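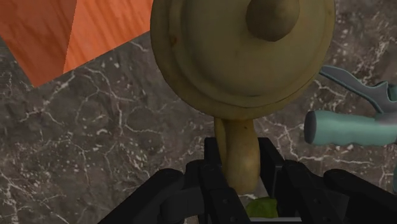

The simulated gripper at the handle of a lidded pot, in the Mullar kitchen model. Render: Mullar workshop

Shared workshop builds a kitchen robot, starting on the screen
August 30, 2025

A home kitchen robot is coming together at the Mullar shared workshop, and the group behind it is having a great time getting there. Asnakech Birhane and Gladys Kirui started the build in January with a used arm, a borrowed bench and a plan to teach it one chore: pick up a pot by its handle and set it down somewhere else.

Before the real arm tries anything, every move gets tested in a computer model of a kitchen. Kirui put the model together in the evenings, and it has grown into a proper room with a stone counter, a refrigerator and plenty of groceries to bump into.

"I love the handle tests," Birhane said. "You get the fingers on both sides, you think you have it, and then you find out you're a hair too low. So you go again! It costs nothing to miss."

The group has logged 291 practice runs so far, most of them on handles and lids.

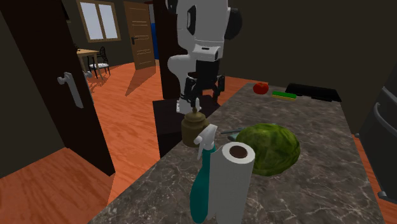 Clutter is the next big step. A clear counter is easy, Kirui said, but a real one has bottles, paper towels and a cabbage on it, and the arm has to learn to reach past all that without knocking anything over. She moves things to new spots between runs so the software can't just memorize the layout.

Banafsheh Kiani joined in the spring and is wiring the real gripper at the other end of the workshop. She has the fingers opening and closing on command (there was cheering) and is now working on how hard they squeeze. Her first set of finger pads slipped on anything round, and the new ones are being cut this week.

The group meets two evenings a week and is happy to have more hands, with or without experience. Anyone who has an old pot with a good loop handle is asked to bring it along.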